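Category: Stores & Benches

Bin notes: mixed stock in sheet-metal bins

Last updated: 10/04/2023

The sorting benches at Ollstead changed over to grey sheet-metal bins in March. Several readers at the Riltside store have asked for the working notes, so they are set out below with the points that gave trouble in the first weeks. The notes cover open bins used on a bench for mixed small goods. They do not cover the stacking crates in the racking or anything kept in a lidded box.

Why the bins were changed

The old plastic tubs flexed when lifted by one side. A tub holding 18 kg bowed enough at the base to tip upright bottles, and the walls had begun to split at the corners. Sheet metal holds its shape under the same load. It is also easier to wipe out, and labels come off it with warm water.

The drawbacks are noise and weight. A hard object dropped into an empty metal bin can be heard in the office, and an empty bin should be carried by two people if it has to go further than the next bench. Kyung-hwa Ham tried felt liners at Riltside for a fortnight and gave them up, as they held grit and rucked under anything heavy.

Placing the bin on the bench

The benches have pale wooden tops, which mark easily. Lower the bin flat. Dragging it leaves a dark line that does not sand out without taking the surface down as well. Where a protective sheet is in use, the bin may stand wholly or partly on it, provided the base does not rock. If it does rock, take the sheet out and set the bin straight on the wood.

Leave a clear strip between the front of the bin and the bench edge, wide enough for a forearm. Bins pushed up to the edge were the cause of both spills recorded in March.

What goes in together

A mixed bin may hold items of different shape and finish as long as none of them is open, sharp or leaking. Rough-surfaced blocks are allowed. So are closed bottles, provided they are labelled, and bars or other long pieces that fit within the floor of the bin without bending.

Nothing should stand higher than the wall. The depth of fill should leave the floor visible in at least one place, so that small pieces can be found without emptying the whole bin. Anything under 40 mm in its longest dimension goes in a tray instead.

Long pieces are best laid first, flat against the foot of a wall. They are then out of the way of whatever follows and do not get levered up when something beside them is lifted. In the bin below, the long black piece lies along the far wall, and the red bottle is on its side with its blue and white label round the middle.
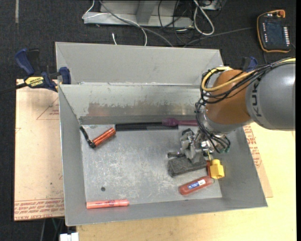
Bottles

A bottle may travel on its side in a mixed bin if the cap has been checked. The limit is 500 ml. Larger bottles roll with enough force to shift the items next to them and should be stored upright in the divided crates.

Check the cap by hand before the bottle goes in. Turning it fully shut takes a second, and a leak in a metal bin spreads across the whole floor and gets under everything. If there is any doubt about the seal, the bottle goes to the upright crates whatever its size.

The label should stay readable. A bottle with a torn or missing label is set aside on the query shelf and is not put back into mixed stock until somebody has identified the contents.

Rough and smooth items

Rough blocks scratch coated surfaces. Tivberg, which supplies most of our moulded pieces, will not accept returns with scuffed faces, so keep the two apart where the bin has room. A gap of 5 cm is enough on a bench. For movement between rooms, put a folded cloth between them.

Cha brand cloths are kept in the second drawer under each bench. Used cloths go in the wash bag and not back in the drawer, where they have been leaving dust on the clean ones.

Emptying and cleaning

Take out light items first, then blocks, then long pieces. Tip the bin only when it is empty. Brush the corners with the short brush, wipe with a damp cloth and dry at once, paying attention to the fold where the wall meets the floor. Two of the Riltside bins already show rust there.

Check the rim for burrs each time. A bin with a raised edge is to be turned upside down and left under the bench with a tag on it. Spare bins are kept in the bay next to the goods lift, and the key is held at the Ollstead desk.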